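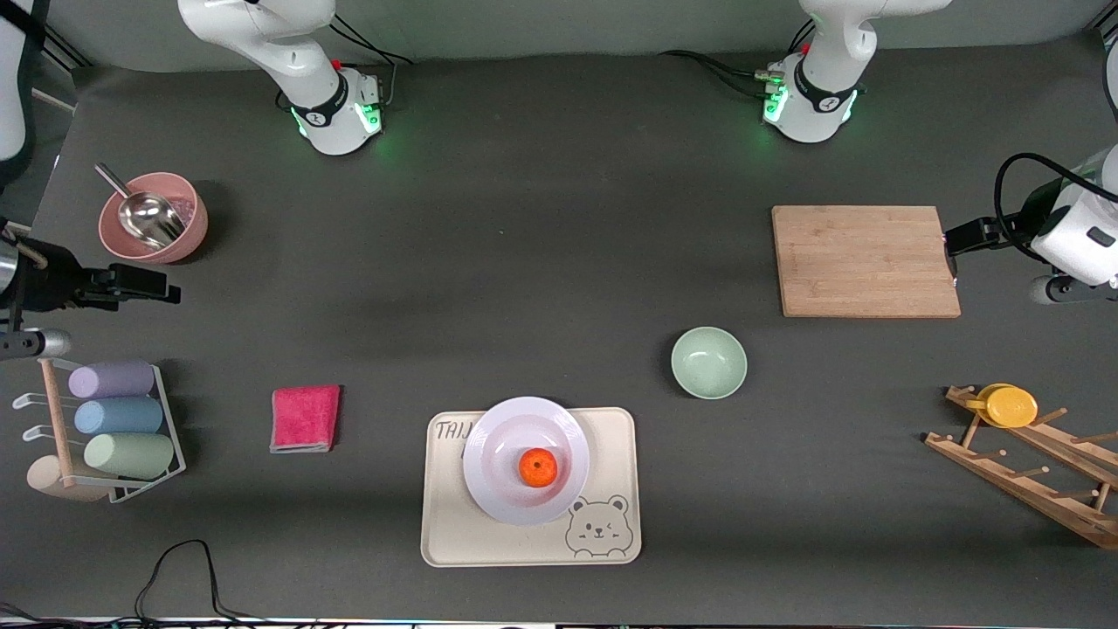
Filed under: Kitchen & Home

I've been putting off writing about my gran's ice cream for almost 20 years, mostly because I couldn't make it. She never wrote anything down, you see. She had a bowl she measured everything in, and when the bowl broke (my fault, I was 7, there was a football) the recipe more or less went with it.

Anyway! In May I was staying with Gunvor Fjeld, who used to live two doors down from Gran in Dudville and who is now 61 and still swims in the sea before breakfast. We were doing the washing up and I was moaning about the ice cream, and she said, "Oh, the rhubarb one? I've got that somewhere." Somewhere! All this time! She went off and came back with a biscuit tin full of cuttings and knitting patterns, and there it was on the back of a bus timetable, in Gunvor's writing, copied down at Gran's table one afternoon while the two of them were meant to be sorting raffle prizes.

So I've made it five times now. The first go was like gravel. The second was lovely but far too sweet, and my friend Linnea ate it standing at the freezer so it can't have been that bad. What I'd been getting wrong for years was the rhubarb. I'd always stewed it on the hob with a splash of water, and Gran roasted hers, covered, with the sugar and a strip of orange peel, then tipped the whole lot into the custard, syrup and all. It goes a sort of dusty pink and tastes of her back kitchen.

I don't own a machine, so mine gets a good stir every half hour until I lose patience or go to bed. Take it out well before you want it or you'll bend a spoon. I've bent two.

There's one line on the timetable I still can't read. It might say "ginger" or it might say "ginger nuts", and Gunvor has no idea either. I'm trying the biscuits next, crumbled in right at the end, and if it's any good I'll put the full recipe up with proper amounts. Linnea has already asked for a tub.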